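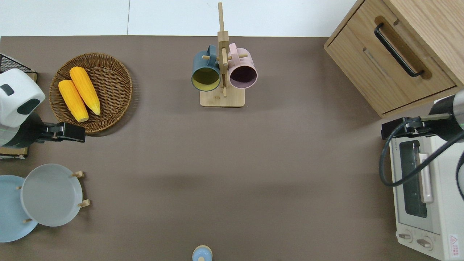

Kittipong Srithong
Set-up and teaching, Skatley two-arm bench
Rev. 6/14/18

4. Teaching a task by hand

Read section 3 first if the arms haven't been homed today. Kitchen bench only – the packing bench has its own sheet.

4.1 Before you start

1. Put the items out round the edges. Corn in the wicker tray, mugs on the mug tree, plates in the rack. Keep the middle of the table clear, both arms need it.
2. Check the green line on each arm. No green, stop and go to 4.4.
3. Check the cable by the toaster oven. It loops across the front. Must not snag on the door handle or the knobs when the right arm moves.
4. Open and close both grippers once from the pendant.

CAUTION: Oven unplugged for all teaching. Door and knob practice is done cold.

4.2 Hand guiding

1. Pick task 14 (corn, tray to plate) in Prundar. Press Teach.
2. Hold the left arm by the white housing. Not by the gripper fingers.
3. Squeeze the guide button and move slowly. Arm goes stiff when you let go, so let go whenever you need to think.
4. Come down over the cob, close gripper, lift straight up. Clear the rim of the tray before going sideways.
5. Press Mark at each stop. Forgotten one? Don't go back for it, bin the run and start agian.
6. Save. Give it a name someone else can read.

Note: speed limit in Teach is 400 mm/s. Go over it and the run is dropped with fault 487.

4.3 Remote control

Use for the mugs and the drawer. Hand guiding puts your own arms in the way of the head camera.

1. Stand behind the yellow line, pick up both handsets.
2. Match your hands to the grippers before you press Link. If you don't the arms will jump.
3. Mugs: take one by the handle, ease it off the peg, then away from the post. They hang close together so watch the other one.
4. Drawer: grip the long black bar, pull in line with the drawer. Dont twist.
5. Unlink before you put the handsets down.

CAUTION: One person on the handsets, one on the stop button. Every time.

4.4 If it goes wrong

No green line – release the stop button, wait for the click, home again.
Fault 487 – too fast, see 4.2.
Fault 41 – gripper closed on nothing. Open, re-teach from the last Mark.
Anything else, ask Wanpen Kamolrat. Don't clear it yourself.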